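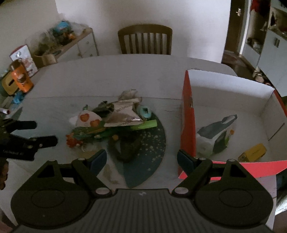
Plurkent opens household packaging sorting room in Wudovley

Wudovley, 28/08/2019 – Plurkent has opened a sorting room where residents can bring the wrappers, films and small boxes that pile up at home and find out which bin each one belongs in. The room is on the ground floor of the Paltimen building and is open to anyone living in the town.

Visitors empty their bags onto a table and go through the pile piece by piece. Cardboard goes in one place, foil and plastic film in another, and small odds and ends are set aside until last. Staff are on hand to answer questions, but people do their own sorting.

The first sessions will deal with food packaging. Shiny foil wrappers, clear plastic and printed food packages often end up in a single heap on the kitchen table, and many households put the whole heap in the trash. Plurkent wants to show that most of it can be separated in 20 minutes or less.

A trial at the Rugemalira apartments this spring involved 113 households. Each one kept its dry packaging for a week and brought it in to be sorted. The most common questions were about crinkly wrappers and about boxes with a plastic window. Answers to both are now on a printed sheet, and 600 copies will be handed out at the door.

What to bring

Clean, dry packaging from the kitchen or bathroom, in any bag or box. Please open cardboard boxes before you come and take out anything left inside. Glass, batteries and paint cans can't be accepted – these still go to the town drop-off site.

Sessions and cost

Each session has places for 5 households. Sessions are free and there is no charge for the bins or bags used. Children are welcome with an adult. Places can be booked at the Paltimen front desk or by phone during office hours.

The room will run in its present form until the end of November. Plurkent will then decide on winter hours and whether to add sessions for clothing and small toys.

About Plurkent

Plurkent runs household waste and reuse services in Wudovley and nearby towns.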